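Timside bench planning pack: README

Version: November revision
Maintained by the Timside equipment planning group

What is in this folder

Planning notes, parts sheets and budget tables for two-arm tabletop workstations at the Timside site. The pack covers the benches themselves and the props used on them. It does not cover building work, network upgrades or staff time, which are in the site budget.

The folder is meant for whoever has to write the next purchase request. It assumes you know what a bench is used for and need to know what to order with it.

Files

bench_parts.csv: one row per part, with supplier, lead time and whether we keep a spare
props.csv: kitchen and tableware props, with color and size
recordings_index.csv: one row per recorded session, 1,643 rows
orders_open.csv: anything requested and not yet delivered
floor_plan.pdf: bench positions, power drops and mat layout

Bench specification

A standard bench is two arms mounted on opposite sides of a wooden table, with a black metal frame around the work area. Arms are bought in pairs. We stopped ordering single arms after one pair ended up with different firmware and had to be swapped out together.

Arms and controllers come from Ididby. Frame stock comes from Maihi, cut to length. Maihi will drill the mounting holes if the drawing is sent with the order, and they won't do it afterward. Tables are bought locally and can be replaced without touching the frame as long as the top is the same size.

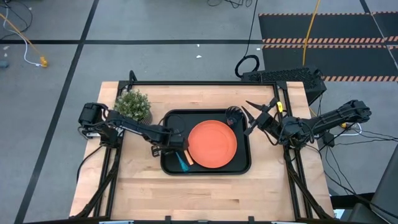

Cabling is the line most often left short. Order power and data leads one size longer than the floor plan suggests, and add cable ties and sleeve to the same request. Extension leads count as bench parts and should be charged to the bench, even if they are borrowed from another room at first.

Floor mats are a separate line. They come in sections, and the striped edging is sold separately from some suppliers. Check the listing before comparing prices.

Quantities

The plan is for 16 benches. Prop sets are bought for 20 so that a broken or missing piece does not stop a session. Grippers are treated the same way: finger sets are bought for 20 benches and kept in the parts cabinet.

Props

Props are ordinary household items: plates, cups, trays, utensils, potted plants. Buy them from a regular store if that is cheaper. When replacing an item, match the size first and the color second, and put the new item in props.csv before it goes on a table. Old rows stay in the file with the status set to "retired," so that earlier recordings still point to something.

Avoid glass. Avoid anything with a loose label.

Budget rules

Any single item over 1,000 dollars needs two quotes and a signed request. Splitting an order to get under the limit is not allowed, and finance does check. Shipping counts toward the total.

Rano holds the service contract. It covers joints, motors and controllers. It does not cover gripper fingers, cables, tables or props, so those go in the consumables line. Renewal is due in November, and the quote has to be in hand before the equipment budget is closed.

Known gaps

Lead times for arms were entered from the last order and have not been confirmed with Ididby for the coming year.
The mat layout in floor_plan.pdf is out of date for the back row.
Some early rows in recordings_index.csv have no bench number.
Prices do not include tax.

Changes in this revision

Added the mat edging as its own row. Moved tables out of the frame order. Removed the second camera mount option, which no bench uses. Corrected the spare count for wrist brackets.

Use

Internal planning only. Supplier prices should not be passed to other suppliers. Send corrections to the planning group mailbox with the file name and row number.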